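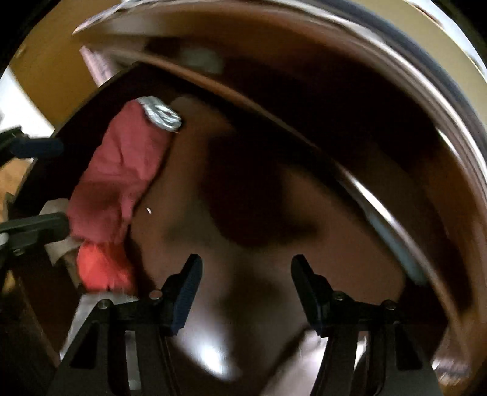

The gripper said closed. It wasn't.

Quick one, writing this before the 8 a.m. call. In August our Kaltelard unit logged 60 grips in a morning and three of them never happened. Fingers open, status green. The controller at Mendmont read the motor command and reported it back as a result. A command is a wish. I'm tired of wishes in my logs.

Angharad Gethin caught it by standing there and looking. Not the software, not the dashboard Wogan sold us. Then it took more than 40 emails to get anyone to call it a fault. "Reporting discrepency" was the phrase. Come on. If the arm thinks it's holding something and moves off fast, and there's a hand in the way because the person reads the same green light -- that's a safety matter. Treat it like one.
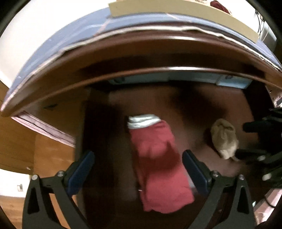

What I want is boring. A finger position sensor, read separately from the motor, and a hard stop when the two disagree. Clothing makes it worse because it's soft and the force reading barely moves. Take fingers spread on both sides of a folded red cloth, neither pad closed on it. Anyone can call that one: open. The machine should have to call it too, from where the fingers are, before it gets to write a word in the log.

Eluned Nicholas says the extra sensor slows the cycle and Lulletti won't pay for it. Maybe so. Slow it down then. I'd take teh slower machine tomorrow, and I'd pull the green light off the panel today until someone can tell me what it means.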